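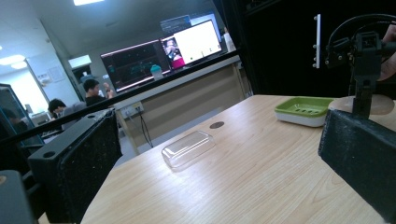

9 min read

3.2 Small household items on a shared work surface

The second part of the study deals with small items that have no fixed place once they leave the room they were bought for. Soap dishes, loose lids, coasters and shallow trays were the most frequent members of this group in the Utari inventory. They are light, they are seldom labelled, and their owners disagree about where they belong. Quinlan and Bunnag treated them as a single class, "low flat items", and we keep that term.

Items were set out on a table with a light wood-grain top. Figure 2 shows part of one layout, with a clear plastic piece of shallow rectangular form near the middle of the table and a green and white soap dish to its right. The inventory has one entry, "lid/tray", for pieces of the first type, as participants used both words for the same object and often changed from one to the other within a session. The soap dish has a ridged, slotted top on a separate-coloured base and was entered as one item.

Figure 2. Low flat items on the table: clear plastic lid or tray; soap dish with lime-green top and white base.

Each participant was asked to sort a set of 50 items into groups of their own choosing and then to name the groups. No limit was placed on the number of groups. Teresa Quinlan ran the sessions held in July and Jintana Bunnag ran the remainder, using the same written instructions. A session ended when the participant said that the sorting was finished. Items could be moved again during naming, and these late moves were recorded separately.

Two features of the items had a clear effect on the sorting. The first was transparency. Clear plastic pieces were passed over at the start of a session and were placed late, often after the participant had already begun to name the groups. On a pale surface their outline is given mainly by highlights along the edges, and these change with the position of the viewer. The second was drainage. Items with slots or holes were put with bathroom goods even where the participant had earlier said that the item was used at the kitchen sink.

The Grurkholm scheme, which sorts by material, would place the soap dish and the clear lid or tray together under plastics whenever both are made of it. Few participants did so. The Tully scheme sorts by room and gave closer agreement, but it has no heading for items used in more than one room, and nearly 2000 entries in the full inventory fall under that description. We therefore added a heading for shared items and coded the sessions again. Agreement between the two coders improved for soap dishes and coasters. It did not improve for loose lids, where the coders differed on whether a lid without its container should be treated as a lid at all.

The coding sheet was fixed on 01/11/2023 and was not altered after that date. Earlier sheets used the Trulex headings and were converted by hand. Entries that could not be converted are left out of Table 4 but are kept in the inventory under their original wording.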